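Lavport Breakfast Room: progress report to the Drikstead Fund
Grant period two, first half
Posted 8/22/24

When we applied to the Drikstead Fund we promised a breakfast room in the old ticket office at Lavport, open before the first bus, serving something warm to anybody who turned up. The application used the phrase "modest but properly equipped". We have managed modest without difficulty. The equipment took longer, and most of this report is about that.

The original plan had one toaster, one grill, one hob and a long run of worktop to put them on. The worktop went when the electrician moved the fuse board, and what remained was a table. The Verkden branch had the same trouble last year and solved it with combined breakfast machines, the sort that do a toastie at one end and an egg at the other, so we copied them without shame.
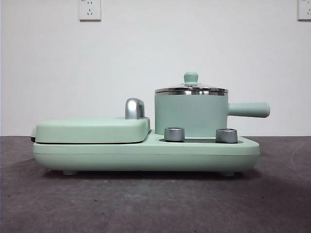

Reading time: 3 min

The mint green was not in the budget narrative. It was the colour in stock, and the grey on offer as an alternative came with a delivery date in October, by which point our regulars would have gone back to crisps. Opinion on the green has settled at "cheerful" among the people who eat here and "dentist" among the people who wash up.

As a piece of kit it has earned its place. The sandwich grill sits on the left and the saucepan on the right, on its own heating plate, and both are on the one base, so there is a single thing to move when the table is wanted for the benefits advice session. The pan is small. We knew it was small when we ordered it. It does porridge for a couple of people or eggs for a few more, and on a busy morning it does neither fast enough, which has been raised with us in terms we shall not repeat to a funder.

Spending. The equipment line in your grant was 4,000 pounds. It has covered the machine, the crockery, the fridge, the new sockets and the table itself. We have 70 pounds left on that line and would like to keep it for a second saucepan with a matching lid, if such a thing can be bought without buying the rest of the appliance again. The supplier, Tjoa, has been asked and is thinking about it.

Attendance. We served 54 different people in the first half of the period, against a target that we now suspect was written late at night. Most of them come more than once. Cheese toasties lead by a distance. The fruit is admired and left in the bowl.

Opening hours. We said we would open at 7 and we have, apart from the morning the shutter stuck. The queue was very patient and had a good deal of advice about shutters.

The table was the other thing we got wrong at first. It came to us from a school and had been written on by several generations of pupils, not all of them good spellers. Plates slid about on it and every mug put down sounded like a dropped brick, so a mat went on the list of things to try. 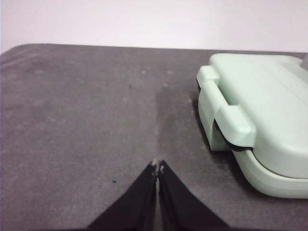 The noise was a bigger matter than we expected when we wrote the bid. The ticket office has a hard floor, hard walls and a ceiling that sends everything straight back, and several people told us they would stay longer if they could hear the person opposite. Soft coverings help. They also collect crumbs, and we have learnt that you can shake a mat out of the back door only when the wind is going the right way. We would like to look at the ceiling next, though we accept that a ceiling is no longer breakfast and may belong in a different application.

Still to do before the final report: a proper sign (the present one is a sheet of paper and has been through a lot), a shelf for the bread, a written rota in place of the one that lives in people's heads, and the food hygiene refresher for the new starters. Verkden have offered us places on theirs.

We also owe you the feedback forms. We have a box of them. A fair number have been filled in, and one is mostly a drawing of an egg. They will be typed up and sent with the next set of accounts, egg included.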